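Jornada de puertas abiertas en Travivano

En mayo pasé una mañana entera en Travivano y todavía le estoy dando vueltas. ¡Qué manera de montar un desayuno para tanta gente! Nos recibió Karine Friesen, que lleva la sala de servicio desde hace años y habla de bandejas y grifos con un entusiasmo contagioso.

Primero vimos el almacén (unas 700 piezas entre jarras, fuentes y soportes, todo ordenado por tamaños) y después el taller de pulido, donde Ewan Cosgrove nos dejó probar con un paño. Más difícil de lo que parece, sobre todo en las curvas.

Lo que más me gustó fue la parte de bebidas. Los dispensadores altos, con su base cromada y su bandeja de acero inoxidable debajo, quedan preciosos sobre una mesa blanca, y la palanquita negra del grifo se maneja con un solo dedo.
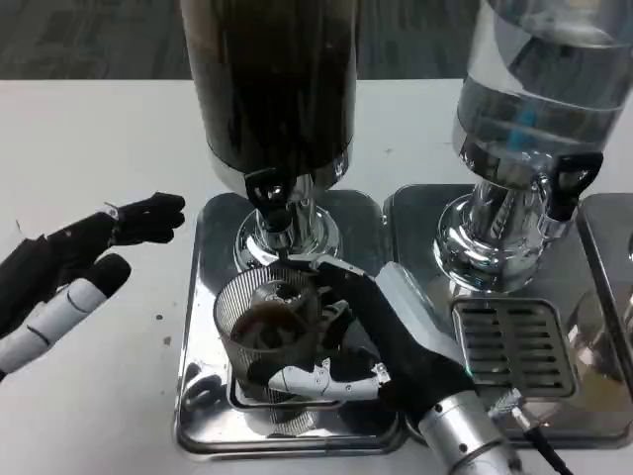 El café, por cierto, buenísimo, y eso que soy de té. Repetí dos veces mientras Aaliyah Gill nos contaba cómo reparten las mesas cuando hay congreso en el edificio Kennedy. Volveré el año que viene, y esta vez me apunto también al taller de la tarde.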